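Tags: Robotics, School and Group Visits, Home Assistance

Using the simulated bedroom at a robotics open day

Neusa Vasconcelos
Our continuing education office is bringing a group to the Macaraeg open day in July. The program lists a demonstration in which visitors plan a tidying task for a household robot in simulation.

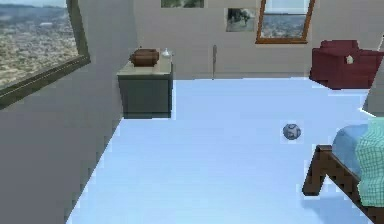 The practice bedroom, with the ball on the open floor.

The preparation sheet asks each visitor to write one instruction for the robot before arrival. Ours reads "Put the ball next to the nightstand." Is this specific enough, and is prior experience with simulation software expected? Most of our group has none. I would also appreciate guidance on how much time to allow.

Masaru Takagi
I coordinated a similar visit for the Wirura adult learning program. No prior experience was required. A staff member operated the software and visitors submitted their instructions on paper.

Your instruction is acceptable but leaves the stopping point open. The nightstand stands against the back wall, and "next to" could mean its front or its right side. I would suggest "Move the ball to the floor in front of the nightstand and stop." Please also advise your group to name one object per instruction. Ours included several along the lines of "clean up the room," and the staff returned them for revision.

With regard to time, each run was limited to 2000 steps, and our shortest successful one finished in 523. The waiting between runs took longer than the runs themselves. We allowed three hours in total - this included lunch, and it was sufficient.

ivasine_office
Agree with the above. Bring pencils. We asked for the armchair to be moved and were told furniture is fixed in the demo, so stay with small items. Not sure if that is still the rule. Parking is on the Clukivbridge side and the walk from there is longer than the map suggests.

Contact the help desk | Terms of use | Back to top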